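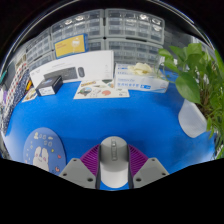

Do you have to know anything about robots to enjoy a robot open day?

Nothing at all. If you can squeeze a pair of kitchen tongs you'll be fine, and if you can't, somebody will show you.

2019-10-15
By Ostrowski

I know I promised you all the second half of the porch story, and it's coming, but I spent the whole of yesterday afternoon at the Clirine open day over in Clilalcombe and I have to get it down before I forget the good bits.

Clirine is a small outfit in what used to be a carpet warehouse (we bought our stair runner there, 400 dollars, still regret the color). They make hand-held grippers. You hold one, you squeeze, the two fingers come together on whatever you want to pick up, and a camera on the tool records everything from the gripper's point of view. The recordings are used to teach a robot arm to do the same thing. So before the robot learns anything, a person has to do it, over and over. I loved that! I had pictured some guy typing.

The project they were showing off is named Grerkance and it's all about desks and tables. Ordinary mess, basically. The woman running our table said they want clutter, the more the better, and I thought of my sewing room and felt very seen. We had a bright blue tabletop with a computer mouse to grab, and around it a keyboard box, a sheet of stickers, a box of gloves with one glove flopping out of the top, a big leafy plant in a white pot, and a mat with a cartoon rabbit on it that I would happily have taken home. Plastic drawers all along the back, the clear-fronted kind. I want those drawers. I don't even have anything to put in them.

Anyway, the mouse. It's harder than you'd think! The fingers have purple pads on them with ridges, and you want one on each side of the mouse before you close up. My first go I came in crooked and pushed the thing toward the stickers. Second go I squeezed way too early and pinched nothing but air. Third go I got it, lifted it, and did a little yelp that made the kid behind me laugh. By the end of my turn I'd stopped looking at my own hand and was just watching the pads, and that's when it got easy. The woman said most people get there in 10 tries or so and then they can't stop.

She also told us to slow down. Everyone rushes, apparently, and a rushed grab is no good for teaching with. They have 827 mouse pickups saved so far and want plenty more, with different hands doing them, left-handers especially. My sister is left-handed so I've volunteered her without asking.

After the tables there was a demonstration with an arm at the far end of the building, behind a low rope. It moved slower than I wanted it to, if I'm being picky. It went for a mouse, stopped, thought about it (I know, I know, it doesn't think), shifted over a bit and picked it up. Big cheer. On the next one it missed by a mile and everybody groaned like it was a ball game. I asked how often it gets it right and they said 95 percent on a tidy table and a good deal less on a messy one, and they wouldn't give me the messy number, though I asked twice.

Things I'd tell you if you're going to the next one, in January. Wear short sleeves or push them up, mine kept catching on the handle. Go early, because the line for the tables was out past the coffee by two o'clock. The coffee is free and it's bad. Parking is behind the building and the entrance is easy to miss, look for the tire place and turn right after it. There's a lower table for little kids with chunkier things to pick up, and they seemed to be having a better time than the grown-ups.

My wrist is a bit sore this morning and I spent breakfast trying to lift the butter dish with two spatulas. It mostly worked. Porch story on the weekend, I swear, and it has a raccoon in it.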